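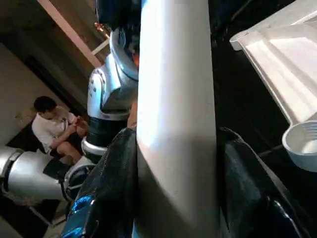

Nga La wrote back after the first run-through that the talk spends too long on mats and not long enough on where people put their cups. Fair point. I have moved cups and trays up, and the mats come second now.

What Goes on a Shared Table
Notes for the August talk at Gastden

Opening

Say good morning, thank Edit Barta for the room, and get going. No history of the building. They all work in it.

The talk is about one kind of furniture, the big table that several people use in the same week for different work. At Brestbridge we have 11 of them. At Ondton they have two. The problems are the same in both places, so the number of tables doesn't seem to matter much.

Ask for a show of hands: who has moved someone else's things this month to get at a table? Wait for the hands. Then ask who put them back where they were. Don't comment on the second count.

Cups and trays

Start with the small containers. A tray with a raised rim does most of the work on a shared table. Small parts stay in it, and when the table is needed the whole tray goes up on the shelf with everything still inside. We tried trays without a rim at Brestbridge for a while and went back.

White trays are what I would buy again. A black screw on a white tray can be found by anyone. A black screw on a black mat can be found by the person who dropped it, if they are lucky. Pause here, people usually have a story. Take one story, no more.

Round cups are good for anything you pick out with your fingers. Square boxes leave the last few pieces in the corners. Keep the cups low. A tall cup gets knocked by a sleeve.

Drinking cups go somewhere else. At Holst they put a narrow shelf by the door for coffee and water, at elbow height, and people used it from the first day. Before that there had been a sign on the wall for two years and the coffee stayed on the tables. Say the price of the shelf if asked: 28 dollars, with the brackets.

If Vilmos Veres is in the audience he will bring up labels. My answer is that labels should go on the front of the tray and say what is in it and nothing else. No names, no dates. Names go on the booking sheet.

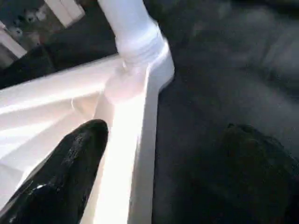 Part two: soft things, mats and tall things
Reading time: 2 min

Cloth first. White cloth and other soft sheet material shows every crease, and on a shared table it gets creased by whoever comes next. The fix we use is to roll it. Folding gives you a line that stays, and a pile of folded pieces turns into a pile of unfolded ones by noon. A roll can lean in a corner or lie along the back of the table.

If the piece has to stay out overnight, lay it over something wide with no edges. Do not hang it by one gathered corner. The folds run out from that corner and you will be looking at them for weeks.

Keep a dark cloth nearby for when you work on white things. White parts on a white table are hard on the eyes after an hour, and it is easy to lose track of where one ends and the next begins. Imre Deák does this with an old curtain. Any dark cloth without a pattern will do.

Now mats. A padded mat should cover the table right out to where people work. A small one in the middle is worse than none, in my view, as things tip at its edge. Black is my choice for a mat if most of what you handle is pale. I said the opposite about trays a minute ago, and someone will notice. The tray is for small dark parts and the mat is for the larger pale ones. If your work is the other way round, swap them.

Shake the mat out at the end of the day. Wipe it with a cloth that has been wrung out well. Let it dry flat before anything heavy goes back on it.

Tall things are where I had the most questions last time, so slow down. Anything tall and thin that stands on a padded surface will lean a little if the base is narrow. Push down near the edge of the base with one finger before you let go of the pole. If it rocks, it needs a wider base, or a flat board under it, or it should be on the floor.

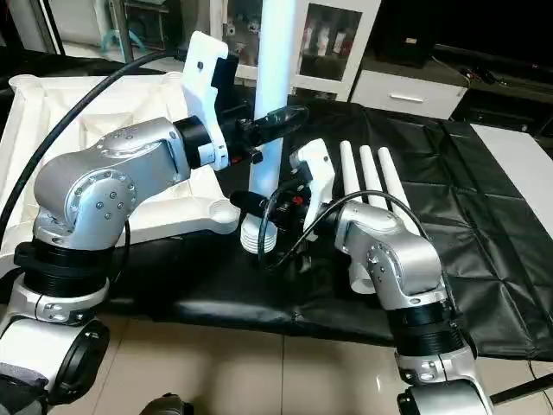
Put the tall thing down before the small ones. People tend to lay out their trays, fill every space, and then try to lower a pole into the gap that is left. Stand the pole first, walk to the other side of the table, and check that you can reach past it. Then bring the rest.

Tubes are easier. Stand them next to each other in a row at one side, and let them lean the same way if they have to lean. Rounded ends go up. A tube stood on a rounded end will be on the floor before lunch. If you have more than a handful, get a rack.

Cables. Leave enough slack for a wide loop, and look where the loop goes before you start. At Ondton they lost a full tray of washers to one cable and spent the afternoon under the table. Mention this only if there is time.

Leaving the table

Botond Bakos timed the clear-up for me at Brestbridge on an ordinary afternoon. It took 27 minutes with everything loose on the table and 11 with the small things in trays. He was working alone both times and had the same things to put away.

Read out the order we use:

Cups into trays.
Trays to the shelf.
Tubes and rolls to the side.
Tall things last, with two hands, one of them at the base.
Mat shaken and wiped.

Some people want to take the tall thing away first to get it over with. Let them say so. My reason for leaving it until last is that you need a clear table to lift it without dragging the base through somebody's work.

Questions

Likely ones: what to do with work that has to stay out for several days (book the end table, put a note on it), whether a mat can be cut to size (yes, from the back, with a new blade), and who pays for trays. For the last one, send them to Edit.

Leave the spare booking sheets by the door. Take the water jug back to the kitchen.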